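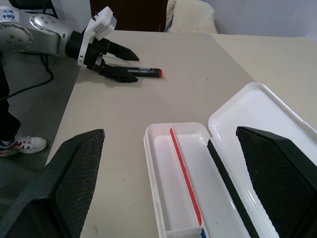
Marker with the red cap, and the white pencil case, open.

September, a little after 4 in the afternoon

Desk day. I have been putting off the pens since we moved to Prevdale and I finally got to them after lunch. They were in a shoebox, a coffee can, two coat pockets and the drawer under the phone. I dumped them on the other end of the table and tried them one at a time on the back of an old Farina catalog. The paper is a bit shiny, so some of the ballpoints skipped on it and I had to give them a second try on an envelope.

The marker with the red cap stays. It writes well and the cap still clicks. I used it to label the boxes when we left Grodora, and I know I thought at the time that I had lost it, and bought a replacement in a hurry that cost too much and bled through everything. The replacement went in the trash today.

I want the white case to be for the things I reach for every day and nothing else. Last year I let it fill up with paper clips and a dead watch battery and the little key that fits the mailbox at the old place. I mailed the key to the landlord this morning. It should have gone back in June.

So far the plan for the case is one marker, two pencils, the good eraser, the short ruler. The pencils need sharpening and the sharpener is still in a box somewhere, probably with the kitchen things. I looked in two boxes and found the garlic press and the spare lamp cord. Stopped looking.

Settimio Amato called while I was in the middle of it. He wants the labels for the seed envelopes done before the end of the month and he has up to 646 of them now, depending on whether the Pusow people send the beans. I told him I could do 23 in an evening before my hand gives out. He said to do the squash first. He also asked about the ladder, and I said he could come by for it any time, it is behind the shed.

I did a first batch to see how it would go. Sixteen envelopes, all squash. The marker is a little thick for the small ones -- I have to leave off the year or write it on the flap. I might ask him if the year matters. On the big envelopes it looks fine, and you can read it from across the room without glasses.

The table is good for this kind of work. The top is pale enough that a dark pen shows up right away when I put it down, which was never true of the brown desk. I do need to put something under the envelopes when I write. Newspaper for now.

Left to do: sharpener, pencils, find a lid for the coffee can. Throw out the shoebox. Ask about the beans.

Soup for supper, the last of the leeks. Rain on and off. Bed early -- my wrist is sore.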